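Bretville lab adopts tabletop robot rules

The Utent workshop in Bretville has put in force a set of written rules for robot arms that work at tables within reach of people. The rules were drafted in April and apply to all 4 benches.

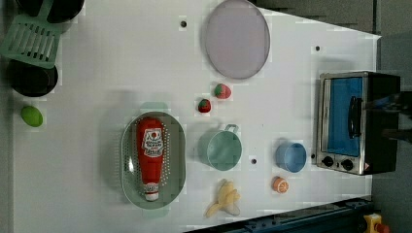

Speed comes first in the text. An arm may move at no more than 200 millimeters a second while anyone is inside the marked line, and the line must be 300 millimeters clear of its longest reach. Every bench needs a stop button that can be hit without leaning over the work. The yellow unit with the red button, set at the corner beyond the rail, meets that rule. Small appliances, such as the toaster oven, must keep their warning labels readable.

Grippers get a section of their own. Fingers must be checked for loose bolts before each shift, and soft or stitched items are to be handled at the lowest force setting.
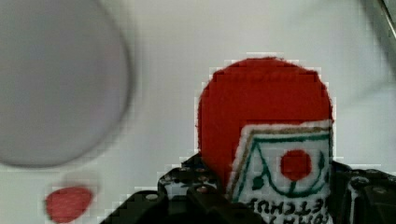 Volkan Yazıcı
Staff Writer

August 7, 2021

Bernd Gerlach, who edited the rules for Utent, said a partner site in Tirnby will follow the same text. Güler, the firm that services the arms, has been asked to comment on two points.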